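**Custumero progress note, October**

Hayley Hebden's group now collects examples in simulation as well as on the bench. We added 17 runs to the training set this period – 3 were thrown out for bad labels. The simulated views come from the wrist, with the gripper open and a brown rod in view.

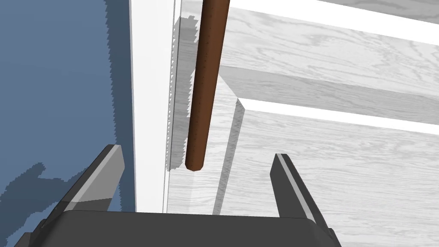
## Next period

- Paweena Sombatkul will vary the rod's tilt and the wood textures.
- Apinya Meesuk needs 2 more workstations from the Bina budget. Please confirm by Friday.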